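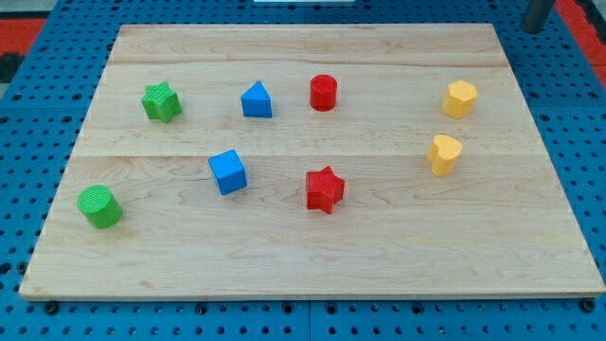

The Wistbridge Early Learning Library will reopen its lending desk to families this week. This thread sets out how borrowing will work through the winter. Please read to the end before you reserve.

1/ Loans are by reservation only. Reservations open each morning at nine and close at four. Items are packed by staff and handed over at the side entrance on Manden Street. The reading room stays closed.

2/ The catalog now lists 2984 items, of which 2725 are available to reserve. The remainder are being repaired or are missing parts. If an item does not appear in your search results, please do not call the desk to ask for it. The listing is updated every evening.

3/ Each household may hold four items at a time for a period of three weeks. Child care providers licensed by the county may hold 12. Providers who registered before October do not need to register again.

4/ A number of families have asked whether items are cleaned between loans. They are. Returned items are set aside for three full days, then washed or wiped according to type, then checked against the parts card. Please do not clean items with bleach at home. We lost several puzzles to it this spring.

5/ On parts cards: every bag contains one. Count the pieces when you open the bag and again when you pack it. If something was missing when you received it, write this on the back of the card and you will not be charged.

6/ Late fees remain suspended. Replacement charges for lost items do not. The full schedule of charges is posted on the door and may be requested by mail.

7/ We are grateful to Selamawit Teshome, who has led the repair bench since the summer and has returned 67 items to the shelves – among them the large dollhouse, which had a waiting list of its own.

8/ Story hour continues by telephone on Tuesdays and Thursdays at 10:30. Davina Swanson will read in English and Gunhild Sveinbjörnsson in Icelandic. Families without a long-distance plan may ask the desk for the local number.

9/ Donations of used toys cannot be accepted at present. We have no room to hold them for the required period. Donations of books in good condition may be left in the Kruger Hall drop box, which is emptied on Fridays.

10/ Correction to our previous notice: the side entrance has one step. Visitors who use a wheelchair or stroller should ring the bell at the ramp on the north side, and staff will bring the order out.

11/ Questions about provider accounts should be sent to Elínborg Stougaard. All other questions should go to the main desk. We are not able to answer account questions in the replies here, as they often involve private information.

12/ The first pickups will take place on Tuesday, between noon and six. Please bring your library card, or a photo of it, and wear a mask at the door.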